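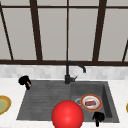
By the Treron Documentation Team
Technical Writers, Kitchen and Bath
Last revised 16/05/2024

Section 4: Setting up the Plevunetti under-sink water filter

Read this section through once before you start. You will need an adjustable wrench, a drill, a pencil, a towel and a shallow bucket. If you have the two-stage model, see Section 5 for the second housing.

4.1 Before you begin

The Plevunetti connects to the cold water line only. Do not connect it to the hot line. Hot water softens the cartridge seals and voids the warranty.

Clear the cabinet and check the back wall for pipes and electrical cable. The bracket needs a flat spot with at least 2 inches of free space below the housing, so that the bowl can be unscrewed later. Composite and granite sinks often have thicker basins than steel ones – measure from the underside of the basin, not from the countertop.

4.2 Mounting the bracket

1. Hold the bracket against the cabinet wall and mark the screw holes.
2. Drill pilot holes. Cabinet walls are thin, so put tape on the bit as a depth stop.
3. Fasten the bracket with the screws from bag A.
4. Hang the housing on the bracket with the arrow on the cap pointing toward the faucet.

Note: Units made before December have a separate spacer plate. It goes between the bracket and the wall.

4.3 Connecting the water line

1. Close the cold water shutoff valve and open the faucet to let the pressure out.
2. Put the bucket under the valve and disconnect the cold supply hose.
3. Screw the Wollum tee fitting onto the valve by hand, then give it a quarter turn with the wrench.
4. Reconnect the supply hose to the top of the tee.
5. Push the blue tube into the side of the tee until it stops. Pull back on it gently. It should not move.
6. Run the other end of the tube to the port marked IN. Leave a loose curve in it and avoid sharp bends.
7. Connect the white tube from the port marked OUT to the filter faucet.

Caution: Do not use pipe dope or thread sealant on the plastic fittings. They seal with the washer supplied.

4.4 Fitting the cartridge

1. Unscrew the bowl and check that the O-ring sits flat in its groove.
2. Take the wrapping off the Sukprasert 512 cartridge and stand it in the bowl, open end up.
3. Screw the bowl back on by hand. Use the housing wrench only to remove it.

4.5 First use

Open the shutoff valve slowly and look over each joint for drips. Dry the joints with the towel and look again after 25 minutes. Then run the filter faucet until the water is clear. Gray water at the start is carbon dust and is harmless, but do not drink it.

Replace the cartridge after 700 gallons or when the flow drops, whichever comes first. Write the date on the label inside the cabinet door.

If a push fitting leaks, close the valve, take the tube out and cut the end square with a sharp knife – a slanted cut is the usual cause.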